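Magnet fishing

Reading time: 3 min

Magnet fishing is the practice of searching rivers, canals, lakes and harbors for iron and steel objects with a strong magnet tied to a rope. It is carried out from bridges, docks and banks, and sometimes from small boats. The hobby overlaps with metal detecting, but it recovers only magnetic material. Gold, silver, copper, brass and lead are not attracted and stay on the bottom.

Equipment

The usual magnet is a neodymium disk set in a steel cup with a threaded eyebolt. Single-sided magnets pull from one face and are lowered straight down. Double-sided magnets pull from both faces and are thrown and dragged. Rated pull is measured against thick, clean, flat steel in direct contact. Rust, mud and curved surfaces reduce it sharply, and a magnet rated at 786 pounds may hold only a fraction of that on a corroded pipe.

Braided nylon or polyester rope, 6 millimeters or more in diameter, is common. Thread-locking glue is applied to the eyebolt, as repeated impacts can work it loose. Other gear includes cut-resistant gloves, a grappling hook and a lidded bucket.

Method

The magnet is lowered or thrown, allowed to settle, and drawn back slowly along the bottom. A scraping feel on the rope often marks contact with metal. Heavy items are lifted with a second line or a hook – the magnet alone may slip when the load leaves the water and loses buoyancy.

Finds

Most finds are scrap: nails, bolts, bicycle frames, tools, chain and shopping carts. Locks, safes and firearms are less common. The town museum at Lengate keeps three boat hooks and a lock gate hinge raised from the Drokach Canal.

Safety and law

The main hazards are crushed fingers, drowning, cuts and live ammunition. Strong magnets can also disturb pacemakers and must be kept clear of them. Suspected explosives should be left where they are and reported to the police.

Rules differ by country and by waterway. Many canal operators ban the hobby or require a permit. On the Mirnik reservoir, permits have been limited to 17 per season, which opens in June.

Last updated 15/11/2019

Shares: 3 | Comments: 6

Related articles
Mudlarking
Beachcombing
Bottle digging
Macapagal Harbor cleanup
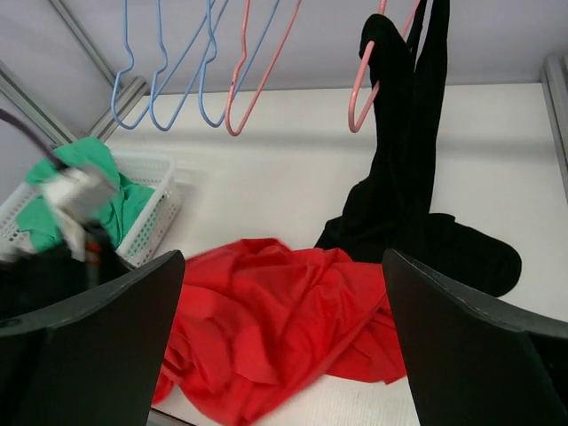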